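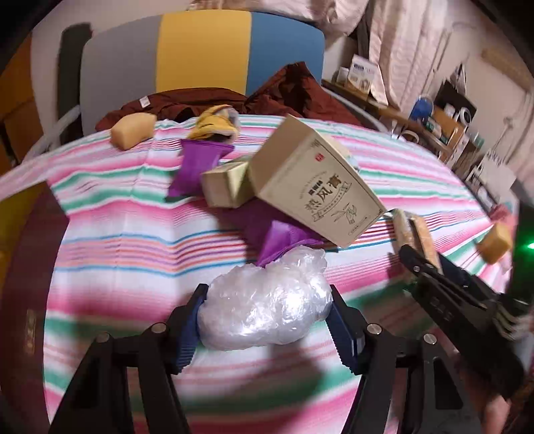 Ticket 813
Product: Nilonar hand-held gripper, ribbed pads
Category: Slip / jaw width reading
Status: Reopened by customer
Priority: Normal

Customer, Monday, 9:10 am
We're comparing the Nilonar against our older Marar hand gripper before we decide whether to order more. The Nilonar brochure says the ribbed pads "hold any household item". I have my doubts. Boxes are fine, soft foam is fine, but anything in crinkly clear wrap creeps out of the jaws when we tilt the tool past level. The jaw width in the Noltel logger also keeps changing while my hand is still on the trigger. I don't know if that's the item squashing, the pads giving way or the logger making things up. Please don't just tell me to recalibrate.

Support, Monday, 10:25 am
Thanks for getting in touch. Please run the width calibration from the Noltel menu with the jaws fully closed, then fully open, and send the log. Could you also confirm the pads are the ribbed type and are seated all the way down?

Customer, Monday, 11:40 am
Ribbed, dark blue, one on each side, both pushed home. Calibration done, log attached. With empty jaws the width is steady, so I'll grant you the sensor isn't rubbish. Put a wrapped bundle in and it drifts again. Same as before.

Support, Monday, 1:05 pm
The log looks normal to us. Drift with a soft load is expected while the load settles. We suggest wiping the pads with a damp cloth and letting them dry before the next test.

Customer, Monday, 2:50 pm
Wiped and dried. I then did a proper run instead of swapping opinions. Gripped a wrapped bundle end to end, lifted it just clear of the cloth, held it, tilted, put it back. Then the same with the bundle turned so the pads met it across the middle.

Results, for what they're worth:
End to end: width reading drifts, bundle rotates a bit between the pads, slips on a steep tilt.
Across the middle: width settles quickly, no slip on the same tilt.
Cardboard box, gripped on a corner: no drift, no slip.
Marar, end to end: slips too, slightly later.
Marar, across the middle: no slip.

So the Marar is a touch better at the thing the Nilonar is advertised for. I wouldn't put money on the difference. I was holding both of them myself and I knew which was which.

Support, Monday, 3:30 pm
Thank you, that's useful. Which logging rate are you using, and how much trigger force? We recommend staying under 225 on the force scale for soft goods.

Customer, Monday, 4:15 pm
Logging rate is whatever Noltel came set to. On force, what is 225 in? The menu has no units and neither does the manual. I've been squeezing until it looks held, same as anyone would. If there's a limit, it ought to be printed somewhere a person would see it.

I did try going lighter. The drift got smaller and the slipping got worse, which is about what you'd guess without a force scale.

Support, Tuesday, 9:00 am
The scale is relative and has no unit. We've passed your comment to the documentation team. We have 2 suggestions: try the Stonon soft pads, which fit the same linkage, or grip wrapped items across the short side. Closing the ticket for now.

Customer, Tuesday, 9:35 am
Reopening. Gripping across the short side is my own finding handed back to me. I'm happy to try the Stonon pads but I'd want a loan set before paying for them. The last pads were also going to fix everything.

Still open from my end:
Does the Noltel logger smooth the width reading, and can that be switched off?
Is there wear to look for on the lower edges of the pads?
Can the brochure line about any household item be backed up with a test on film wrap?

Support, Tuesday, 11:20 am
Loan set approved, one pair. Smoothing is on by default. To turn it off, open Noltel, Channels, Width, and untick Filter. The wear question has gone to the Nilonar workshop. We don't have a film wrap test to share at this time.

Customer, Tuesday, 11:45 am
Filter unticked. The reading is noisier but the drift is still there, so it's real movement. I'll rerun the whole lot on both tools when the pads arrive. Leave this open until then, please.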